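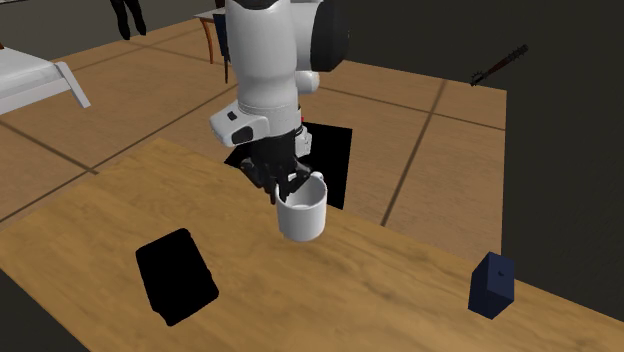

Fig. 5. Plain white ceramic mug, wooden tabletop.

Section 5: Rinsing and Your First Brew

Okay, you've got the Hattar out of its box, the feet are screwed on and the water tank clicks when you push it in. (If it doesn't click, go back to Section 4, I'll wait!) Now we get to run some water through it and then make actual coffee. I've set up four of these for family and friends and I still get a little excited at this part.

You'll need the brewer, the paper filters from the small bag, fresh cold water, ground coffee and a mug you like. Plain is good for the first few cups, so you can judge the color of the coffee against something pale.

Rinse cycle

1. Fill the tank to the upper line with cold water. No coffee yet and no filter.

2. Put the carafe on the plate and push it all the way back until it touches the rubber stop.

3. Press and hold the BREW button until the light blinks. That's rinse mode. A quick press starts a normal brew, which won't hurt anything, it just takes longer.

4. Let the whole tank run through. It gurgles and spits a bit toward the end, and mine smelled faintly like a new shower curtain the first time.

5. Pour the water down the sink and do it all again. 2 rinses is what the leaflet asks for. I did a third because of the smell and I was glad I did.

CAUTION: The plate stays hot after the light goes off. Give it 23 minutes before you wipe it down, and keep the cord well away from it.

First brew

6. Fold the seam of the paper filter flat, drop it in the basket and wet it with a splash of water so it sticks to the sides.

7. Add your coffee. For a half carafe I use 5 level scoops, medium grind. If you have the Teleck grinder, that's setting 19 on the dial, and please do brush the chute out first or you'll get old dust in with the new grounds.

8. Fill the tank to the middle line, close the lid and give BREW a quick press.

9. When the dripping stops, wait a moment, then swirl the carafe gently. The strong stuff sits at the bottom, so an unswirled first cup is always the weak one.

10. Pour, taste, and write down what you did! I keep a scrap of paper taped inside the cupboard door with the grind and the scoops on it.

NOTE: Weak and sour usually means the grind is too coarse. Bitter means too fine, or the carafe has been sitting on the plate too long. Change one thing at a time or you'll drive yourself nuts.

NOTE: Filters from other brands fit as long as they're the flat-bottomed kind. I've used the Beltix ones since October and they're fine, a little thinner, so wet them carefully.

If the light blinks fast

That's the tank sensor. Lift the tank out, dry the bottom with a towel and set it back in. If it keeps blinking, unplug the brewer, have a snack, and plug it in again. The descaling light is a different one (orange, slow) and it gets its own pages in Section 7.

Setup notes by Yara Moussa. Section 6 covers the timer.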